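Borna Prendas: tarjeta de datos

Mesa de trabajo, colección Borna

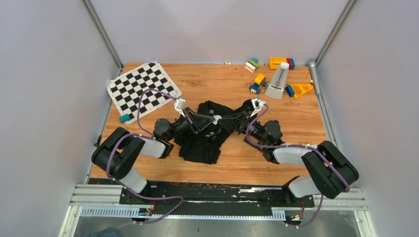 Prenda negra arrugada sobre la mesa de madera clara, con un objeto blanco pequeño encima.

Qué es

Borna Prendas reúne secuencias de ropa sobre una mesa: prendas extendidas, dobladas, amontonadas o hechas un ovillo, solas o con algún objeto pequeño cerca. Nos encanta la ropa como materia de estudio - una misma camiseta nunca cae dos veces igual - y queríamos un conjunto donde las arrugas fueran las protagonistas.

Contenido

Secuencias: 2896
Prendas distintas: 348
Categorías de prenda: 19
Secuencias con algún objeto además de la prenda: 1223
Idioma de las anotaciones: español, con traducción al inglés

Cada secuencia lleva una etiqueta de categoría, el color dominante, el tejido (tomado de la etiqueta cosida cuando la hay) y el estado inicial y final de la prenda. Los estados son cuatro: extendida, doblada, arrugada y colgando. ¡El estado "arrugada" es con diferencia el más divertido de anotar!

Las prendas negras

Merecen su propio apartado. En una tela negra los pliegues se pierden con facilidad y el contorno es casi lo único que queda, así que Mehrangiz Sadeghi las revisó todas a mano por segunda vez. Si vas a medir algo relacionado con pliegues, calcula los resultados de las prendas oscuras por separado; el campo tono_oscuro sirve para filtrarlas.

Organización de los archivos

prendas/ una carpeta por categoría
anotaciones/ un CSV por carpeta, codificado en UTF-8
particiones/ listas de entrenamiento, validación y prueba

Las particiones se hicieron por prenda: una misma camisa no aparece a la vez en entrenamiento y en prueba.

Problemas conocidos

Los calcetines van etiquetados por pieza en unas carpetas y por par en otras. Lo corregiremos en la versión de marzo. En la categoría "bufandas" hay tres fulares que Leonie Janssen sigue defendiendo como pañuelos - el debate está abierto y se aceptan opiniones.

El campo tejido está vacío en las prendas sin etiqueta legible. No lo rellenamos a ojo.

Cambios

10/28/24: nueva categoría de chalecos, nombres de archivo sin tildes y corrección de los estados finales en pantalones cortos.

Contacto

Mantienen la colección Leonie Janssen y Mehrangiz Sadeghi, proyecto Borna, Trakville. Si encuentras una etiqueta equivocada, abre una incidencia con el nombre de la carpeta y el número de secuencia. ¡Las leemos todas con muchas ganas!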